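Course handout 7: Care of a two-handed mobile robot in the kitchen cell
Drutside Technical Center, Service and Maintenance course
Revised 5/28/18

Read this before the lab. You will need your own copy of the log sheet and the key for the Sukdale cell. Handout 6 (emergency stops and lockout) still applies to everything below.

1. The cell

The Sukdale cell is a kitchen with the robot working on an open floor. The arms reach the counter, the sink and the fronts of the lower cabinets. The robot has two arms. Each has its own cable path and its own service record, so write down which arm you worked on. "Arm checked" with no side given will be handed back.

Before power-up, walk the floor and look for cables lying where the base will drive. Move them to the wall. Wipe up any water. Close all cabinet doors, and close the appliance door fully.

2. Daily check, power off

Start at the shoulder and work toward the fingers.

Joint covers: press each one with your thumb. A cover that clicks or rocks has a loose screw. Tighten with the short driver only. The screws go into soft metal and the long driver strips them.

Forearm bracket: the strap should not slide when you push it toward the elbow. If it slides, the cable takes the load every time the wrist turns. Reset the strap to the scribed line and tighten it evenly from both sides.

Cable: run it between two fingers from the bracket to the next clip. Feel for flat spots. Leave enough slack for a full wrist turn in both directions.

Fingers: open and close each by hand. Compare it with the same finger on the other hand. Clean the pads with a damp cloth and no solvent. The Skorkotar pads used on this course go cloudy and lose grip if they touch alcohol.

3. Grasp check, power on

This is done after the daily check and again after any work on the wrist or fingers. Use an empty mug. Bring the hand to the hold position, let it close, then tip the wrist until the mug lies on its side. Watch the fingers and the bracket while it holds. 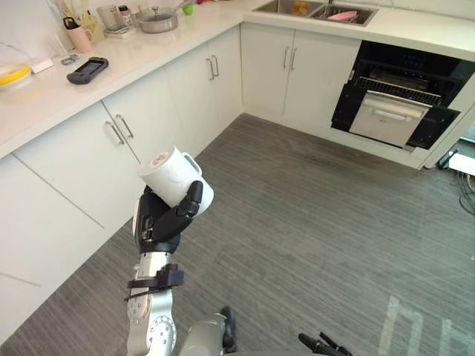
Figure 1. Mug held on its side, handle to the right. Note the bracket and cable on the forearm.

Hold for 16 seconds. The mug should not creep in the hand. Turn the wrist back, set the mug down and open the hand. Do this 2 times per arm and record each one separately.

If the mug creeps, stop and check the pads first. Dirty pads are the usual cause. If the pads are clean, go to the finger tension procedure in the El Ouafi manual, page 63. Do not raise the grip force setting to get a pass. It hides the fault and wears the finger drives.

If the strap moves during the tip, power off and go back to section 2.

4. Scheduled work

Every 4,000 grasps: replace the finger pads on both hands, even if one set looks good. The counter is on the service screen. Write the reading on the log before you reset it.

Every July: the wrist joints are opened and regreased. Students assist but do not do this alone.

After any collision: full daily check on both arms, then the grasp check. Look at the arm that was not hit as well. It often gets a shock through the base.

5. Common mistakes from past labs

Strap tightened with the wrist already turned, so the cable goes tight when the wrist comes back to center.

Second hand left raised near the first during the grasp check. Park it low and clear of the wrist you are testing.

Joint cover put back with a screw missing. Count your screws into the tray and count them out again.

6. To hand in

One log sheet per arm, signed by both partners. One paragraph on any fault found and what you did about it. If you found no fault, write down the strap position and the counter reading for each arm. Sheets go in the tray by the cell door before you leave the lab.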